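Chapter 5
Lost, Mislaid and Abandoned: The Law of Things Left Behind

Everybody owns something they can't find. Most of us own several such things, and we go on owning them with great confidence for years, although we couldn't say whether they are in the attic, in another country or on somebody else's head. The law takes a surprisingly generous view of this. Losing a thing doesn't make it any less yours. It only makes it less useful.

In Chapter 4 we looked at how ownership passes when both sides mean it to: sales, gifts, trades, the occasional regretted loan. In this chapter no one means anything. A glove falls out of a pocket on a train. A guest checks out of the Hotel Gralico and leaves a watch beside the sink. Someone puts a lamp on the curb and walks away without looking back. In each case a second person comes along, picks the object up and starts to have feelings about it. Our job is to decide what those feelings are worth.

Key terms: lost property, mislaid property, abandoned property, finder, true owner, constructive notice
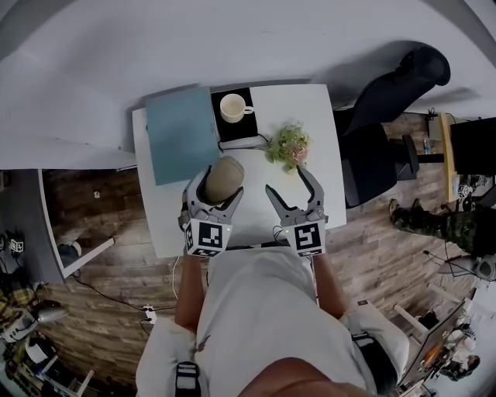
5.1 Three Ways to Part with a Thing

Traditional property law sorts left-behind objects by what was going on in the owner's head at the time. Property is lost when the owner parts with it by accident and doesn't know it has gone. It is mislaid when the owner put it down on purpose and then forgot where. It is abandoned when the owner meant to be rid of it.

You will notice a difficulty. The one person who could tell us which of these happened is, by definition, not in the room. Courts get around this by looking at where the object turned up. A wallet on the floor was probably dropped. A wallet on a table was probably set down. A wallet on a table that has since been knocked to the floor by a cat is the kind of thing that keeps lawyers employed.

The labels matter a good deal. In general, the finder of a lost object may keep it against everyone except the true owner. A mislaid object goes to whoever controls the premises, on the theory that the owner will remember and come back. An abandoned object belongs to the first person who takes it and means to keep it - which explains the speed at which good lamps leave the curb.

Consider a small case we will return to. The bus company in the town of Hurnach keeps a lost property office, open on Thursday afternoons. Last September its shelves held 165 items, of which 59 were umbrellas. Only two umbrellas were ever claimed, both by the same passenger, who then left one on the bus home.

Are the other umbrellas lost, mislaid or abandoned? Write down your answer before reading on. You will probably want to change it by Section 5.3.

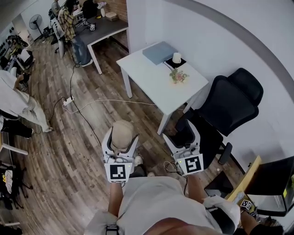
5.2 What a Finder Owes

A finder may walk past. The law rarely requires anyone to pick up a hat. Once you do pick it up, though, you have taken on a few duties, and "I was only looking at it" will get you less far than you might hope.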